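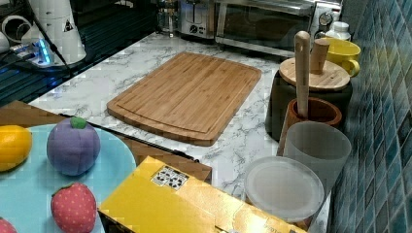 May, late, kitchen quiet.

The Plonura update went on the shop computers this morning and I have been in a mood about it since. The release notes promise faster toolpaths, "smarter" roughing and a new simulation window. I have read those same notes under four different version numbers now. The simulation window is the old simulation window with a gray background.

Leandro Palma is thrilled, of course. He ran the Brivik bracket through the new adaptive roughing before I had my coat off and came over to tell me it cut 15 minutes from the cycle. On the screen, sure. I asked what feed rate it assumed and he had to go look. It assumed one our older mill has never held in its life, not in aluminum, not on a good day. So we'll see what the 15 minutes are worth when there's metal in the vise.

My own morning went to the post processor. The old one loads but puts the tool change in the wrong place, after the coolant line, and the new one from Retamal's download page wants a license key we apparently don't have. I called support at 9 and held for 45 minutes. The man was polite. He told me to reinstall. I reinstalled. Same thing. I ended up moving line 445 by hand in the Ninholm program and running it in air with my finger over the feed hold.

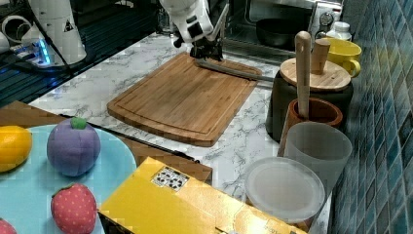

So would I have paid for this upgrade if it were my money? I'd have stayed on the old version until the fall and let other shops find the bugs.

Ok-hee Cheon thinks I'm being unfair. She likes the new tool library, and I'll give her that much - it finally remembers holder lengths, and searching by diameter works the way a person would expect. She imported all her finishing tools before lunch with no trouble. Mine came in with the units wrong on the ball mills, which she says is my fault for how I saved them. Maybe. I saved them the way the last manual said to.

She also wants to try the part nesting on the plate job. I said fine, on scrap first, and I want to see the clamps drawn in before anything moves. The demo video never shows a clamp. I don't know whose shop they filmed it in but I'd like to work there.

Backed up the old install to the drive in my desk, folder 1412, post files included. Did not mention it to Leandro. Tomorrow the bracket goes on the mill for real and I'm bringing a stopwatch.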